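I finally walked the whole Clarkville river trail, end to end, and I've been grinning about it ever since! It's 11 miles if you skip the loop by the old mill (I did not skip the loop by the old mill). I'd put it off since October because I kept telling myself I needed better shoes.

My old shoes were fine. What I did need was more to drink and a second pair of socks, and I only packed one of those.

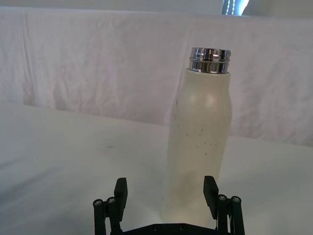
The first stretch out of the parking lot is flat and kind of dull, but stick with it. Once you pass the footbridge the trees close in and you can hear the water the whole way – I stopped so often to listen that two joggers lapped me on the loop. There were herons! I'd never seen one that close, and it let me stand there for ages before it flapped off across the river.

Lunch was a cheese roll on the bench at marker 29, and then came the hill. It's 114 steps according to the sign at the bottom, and my knees believe every one of them. The view over Lurnusia from the top is so worth it, though, with the church roofs and all those little fields running off toward the hills.
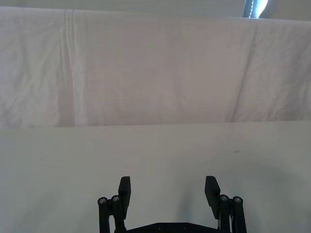 White cloth, wrinkles and all.

Next time I want to start from the Lurnusia end and get the hill done early, while my legs still like me. If you've walked it that way, tell me how muddy the lower path gets after rain!

© 2018 | Contact | Back to top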